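Chapter 5
Reading a Worn Surface
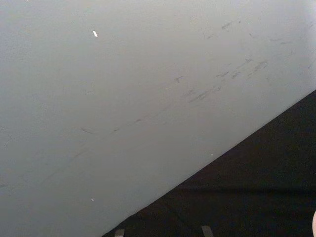
Trinari College | Department of Furniture Care and Finishing | Course text prepared by Carleen Brunton and Nipon Jaidee

Every surface that gets used picks up marks, and once you start looking at them closely it is hard to stop! A pale gray panel is a wonderful place to begin. Dark streaks show up well on it, and when several of them bunch together and overlap, with fainter ones trailing away, you already have something worth sketching in your notebook before you reach for a cloth.

Beginners tend to call all of it "scratches." In this chapter we will be pickier than that. A scratch is a groove, with material gone from the surface. A scuff may be nothing more than material left behind by whatever rubbed past, and a smear is usually softer at its edges. They can look very much alike from above, so we will learn to check with a low light and a clean fingertip (a fingertip is a surprisingly good tool, and you always have one with you).

Direction matters too. Look for marks that run along a band, and then look for the loners: a thin curved line off by itself, say, or a long streak so faint that you lose it when you move your head. Paweena Yimyam, who taught the first version of this course, had her students draw the faint ones first.

By the end of the chapter you should be able to:

sort surface marks by look and by touch
make a marks map at full size
choose the mildest cleaning method to try first

Words to know: scuff, scratch, smear, matte, raking light, transfer

Before you read on
Pick a tabletop at home and study it for 5 minutes with a flashlight held low at one side. Draw what you find. Keep the drawing, as we come back to it in Section 5.3.

5.1 Light from the side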